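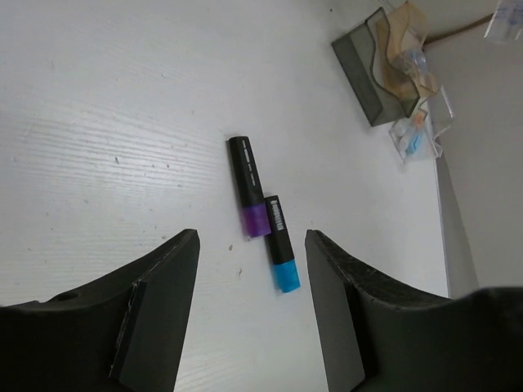
White top, two of the short markers.

Marker ink on a white tabletop: what do you use?
Posted in: Surfaces and Finishes

zane_laur
I look after the tables in a shared room in Nelledstead and the tops are white. People write on paper right on the table and the ink goes through, or they set a marker down with the cap off. Water does nothing. Dish soap does nothing. I've been using rubbing alcohol on a rag and it lifts most of the ink, but I'm worried about dulling the finish over time. There are faint gray rings in a few places that won't go at all.

What do you use, and is there anything I should keep away from it? I don't know what the top is made of. It was there before I was.

NereaM
Alcohol is fine. Work from the outside of the mark toward the middle or you just make a bigger mark. Change to a clean part of the rag every couple of wipes. Then wash with soap and water and dry it.

The gray rings might not be ink. Mugs and metal cans leave rings like that.

atoledo
I'd be more careful than that. You don't know what the top is. If it's painted, alcohol can soften the paint and you'll see a shiny or dull patch afterward depending on the paint. Try it on the underside or near a back corner first and leave it overnight before you decide.

I ruined a desk this way. It looked fine wet and terrible the next morning.

NereaM
He says he's been using it already and it hasn't hurt anything. If it was going to soften it would have by now.

atoledo
He said he's worried about dulling. That could mean it has started. Zane, get down low and look across it toward a window. You'll see any dull spots that way.

zane_laur
Looked across it this evening. One spot is a bit flatter than the rest, near where I scrubbed hardest. Can't say if that was me or somebody before me.

zuweira_l
Was the rag the rough kind? A lot of what gets blamed on alcohol is scrubbing. Same with those white foam erasers. They are very fine sandpaper, more or less, and they'll take the shine off anything glossy. I stopped buying them.

For marker I use the Givley spray, the one in the flat bottle, left on for 2 minutes and wiped with an old T-shirt. It smells strong so open a window.

Begoña Vallejo
The Givley spray took the color out of my placemats. Good on ink though.

My advice is to cover the table. We put down desk pads at work and the cleaning question went away. The Zabala ones are 80 cm wide and lie flat after a day or so.

zane_laur
I thought about pads. The trouble is people move them and then write on the part that isn't covered.

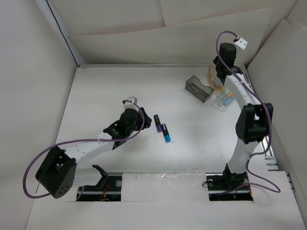
The whole table and the walls around it. Pale left and right, beige panels at the back.

Begoña Vallejo
I see. With the walls that pale I'd be tempted by a gray or tan cover over the full top. That much white in the middle is hard on the eyes by the afternoon.

NereaM
Disagree. White is the easiest color to keep clean because you can see what needs cleaning. My last table was dark brown and it was filthy for years.

zuweira_l
Both true. I'd keep it white and change the markers. Washable ones cost a little more. We went through roughly 34 permanent ones in a year before I stopped putting them out.

atoledo
If you do end up covering it, Ivis sells a clear film by the roll. It goes on like shelf liner. Take your time with the bubbles, and don't put it over any spot you've just cleaned with spray or it won't stick. I also would not put it over loose paint.

NereaM
Film on a big top is a two-person job. I tried it alone and wasted half the roll.

zane_laur
Thanks, all. Plan for now is washable markers, alcohol on a soft rag only where it's needed, and soap after. I asked about having the top redone and was quoted 200, so that can wait until the fall.

Still no luck with the gray rings. Has anyone tried baking soda?

zuweira_l
Yes, as a paste with a little water. Use your fingers and go lightly. It took mine down to where I have to look for them.

atoledo
Back corner first.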